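Home | Cards | Programs | Visits | Contact

A visit to the Rattanakul print house

18/02/2025
14 shares | 2 comments

My cousin Tassanee Yimyam had to order memorial cards for our aunt, and I went with her to the open day at Rattanakul. I never was inside a print house before, so I made notes.

We were received by Theerawat Wiriya, who manages the orders for ceremonies. He showed us first the paper room, where the sheets rest for one night before printing. The families mostly choose between two papers, Merkard and Lelitard. Merkard is smooth and good for portraits. Lelitard is thicker and takes ink more slowly, but you can write on it with a pen.

The smallest order is 200 cards, and our set with envelopes would cost 1,950 baht. Proofs take around 5 days. In August they are slower, as one machine goes for service.

The folding table I liked the most. A woman there folded programs by hand and checked every name against the family's letter.

Tassanee asked if a small gift can go together with the card. It can, if the envelope is the Hollamano size. 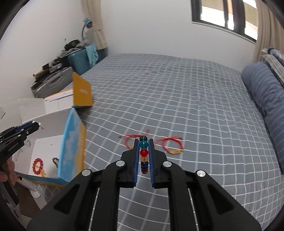

Bracelets, some with beads and some of red cord 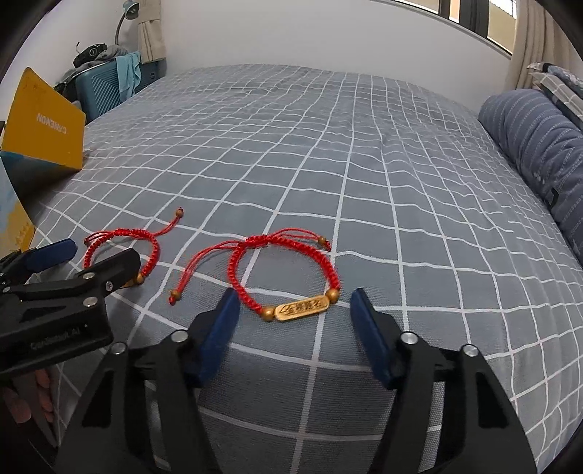
How to get there

Take the bus to the old market and walk along the canal. The entrance is behind the flower shop. Bring the text of your card already typed, with the dates checked by a second person.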